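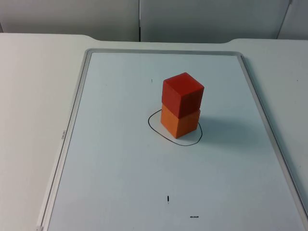 A red block on an orange one, inside the line. Photo: Roxana Iordache

Totcombe library opens its doors to very small builders

08/10/2020

Anyone who thinks stacking wooden blocks is a pastime for the under-fives has not watched two grown adults argue over whether a cube is straight.

The new block table at Totcombe library opened this week in the corner where the large-print Westerns used to live. The rules fit on a postcard, and have been written on one. A player draws a loop on a whiteboard laid flat on the table, hands the pen over, and the other player must build inside it. Touch the line and you start again. Knock it down and you also start again, but with people looking.

The game goes by the name of Plono, for reasons the library has been unable to establish. It came in a box of donated toys from a house clearance in Watwood, with no instructions and a lid belonging to something else. Staff tried it out in September during a quiet afternoon and, by their own account, the afternoon stopped being quiet.

"It looks like nothing at all," said Roxana Iordache, who runs the children's section. "You put a red one on an orange one and you feel quite pleased. Then somebody tells you it's crooked and you find you care very much."

The loops are where the trouble starts. A generous player draws a big, wandering shape with plenty of room to spare. A less generous player draws something the size of a jam tart and goes off to look at the magazines. The postcard has nothing to say on the subject, although a second postcard is being considered.

There has also been a difference of opinion over what counts as a tower. One school holds that two blocks will do. The other holds that two blocks is a block with another block on it. The library's position is that both sides should keep their voices down.

The table and whiteboard were paid for out of the library's book sale, which raised £281, with Durrani, the hardware shop on the high street, supplying the marker pens. Players are asked to use those pens and no others, following an early misunderstanding with a laundry marker.

Plono can be played whenever the library is open, and sessions are limited to 14 minutes if anyone is waiting. Blocks should be handed back at the desk. Children under eight must bring an adult, who may be allowed a turn.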